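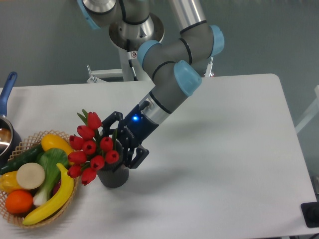

Red tulips in a dark gray pot, with the vegetable and fruit basket on the left.

How to arrange a table with tulips and a basket of produce
By Yiran Long

I make this arrangement for the kitchen table every spring. It takes 10 minutes if you have all things ready.

You need one bunch of red tulips, a heavy pot, a round wicker basket, and artificial fruits and vegetables. Ten stems are enough for a pot of this size.

Step 1. Wipe the table and let it dry. On a white table every small crumb is visible.

Step 2. Put the tulips in the pot all together, not one by one. Open them with your fingers into a loose fan. I let them lean to the left, toward the basket. Please do not try to make them straight, it looks stiff.

Step 3. Fill the basket. The long pieces go first, so put the cucumber across one side and the banana along the rim. The bok choy comes in the middle. The round things, like the orange, can fill the places that are left.

Step 4. Move the basket close to the pot. I leave a space of 2 fingers between them.

If you use real tulips, place a glass of water inside the pot and change the water on Tuesday and again before the weekend. Real bananas should stay in another bowl.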